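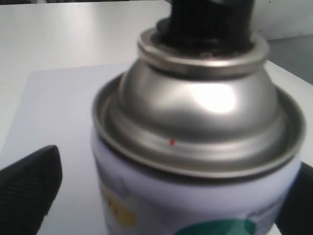
How do you get a straight answer about which spray can to buy for which job? Go and talk to people who fill them, and bring a list.

I had wanted to see the inside of an aerosol plant for years, and last month Hungate finally ran a visitor morning. I signed up the minute the page opened (my sister says she heard me from the kitchen). They took us in groups of 20, and ours was led by Thư Lục, who has worked the filling line long enough to tell from the sound when it's running a touch slow.

First stop was the sample table, where you can pick things up and ask anything. I spent far too long on the tops of the cans! I've held hundreds of these at home and never looked properly at that shiny dome, or the rolled ring where the valve cup is crimped on. Thư had us run a thumb around the rim and feel the seam. She also passed out a loose valve with its dip tube still attached, and explained that the crimp is what they check most, all day long, because a bad one leaks so slowly you'd only find out on the store shelf.

Then the line itself. Open cans come in along a belt, get their liquid, get a valve dropped in, get crimped and gassed, and go for a swim in a long hot water bath where an inspector watches for bubbles. I could have stood at that bath until lunch. They run some 1,000 cans between breaks, and on our morning it was a furniture polish for a customer called Soomro, so the whole hall smelled like my grandmother's sideboard.

The caps go on last, with a terrific clatter. Bring the ear plugs they hand you at the door, and wear flat shoes, the floor near the bath is slick.

We finished in the test room, spraying sheets of brown paper with different nozzles to compare the patterns. Same can, same liquid, and one nozzle gives you a fine round mist while the next gives a flat fan. I asked if I could keep my sheet and they let me! It's on the fridge.

Parking is tight, so take the 44 bus to the gate if you can. Coffee was decent, and there were little almond cakes that went fast. The next visitor morning hasn't been announced, but I've already asked to be put on the list.

Filed under: Days Out, How Things Are Made

Contact | Copyright Wirelum | Back to top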